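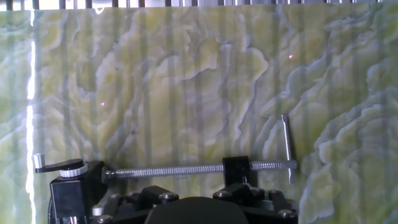
Two Red Dots and a Green Wall: A Visit to Plulex

The open afternoon at Plulex was billed as "drop in any time after one," which in Lirncombe means everyone drops in at five past one and stands in the same corridor. The building used to sell bathrooms. Plulex has kept the parking lot and a strong smell of grout.

What they do there now is teach robot arms to do things by having a person do them first. You take hold of the arm, or sit down at a pair of handles across the room, and do the job while the computer takes notes. Then you do it again. Archie Hepburn, who ran my group of 12, told us the current task had been shown to the arm almost 3,000 times. He said this in the tone of a man who had been present for most of them.

The view from the wrist was the part I liked best. You see what the gripper sees, plus a good deal of the gripper: a long silver screw lying across the lower part of the picture, a black block riding on it, a little crank arm with a knob at the end, and more bolts than I would have thought necessary. Behind all that was a panel in swirly green and cream, like the counter of a hotel that used to be expensive. Two small reddish laser dots sat on it. I watched them with more attention than I have given to some movies.

The task itself is called Drondari, after nothing anyone could remember. The arm has to come up to a surface, stop short of it, line itself up and hold still. Archie did it from the handles in about the time it takes to find your keys. A busy pattern is harder to judge distance against than a plain wall, he said, and I believed him, having once walked into a patterned shower curtain.

Then the visitors got a turn. There are two ways to do it and they feel nothing alike. By hand, you grab the arm above the wrist and push it where you want it. It's heavy for the first inch and then oddly willing, like leading a cow that has decided you're probably right. With the handles you feel nothing at all, and you have to work from the screen. I kept moving left when I meant to go forward. My run was number 43 of the day and was marked "keep," which I took as praise until I learned that they keep bad ones too, in a separate folder.

Dougal Halliday gave the talk afterward. He has been at Plulex since it was three people and a space heater, and he's good on the dull parts, especially how much depends on the person at the handles. People who are tired teach a tired robot. Someone who hesitates before every stop will get an arm that hesitates before every stop – they had one last August that paused so long visitors thought it had been switched off. Operators now do 8 runs and then get up and walk around. He took questions until the coffee ran out, and for a little while after.

I asked if it bothered him that the arm might end up doing the job better than he does. He said it already did, before lunch.

If you go: the bus from Moffat stops at the end of the road, and the sign still says Tiles.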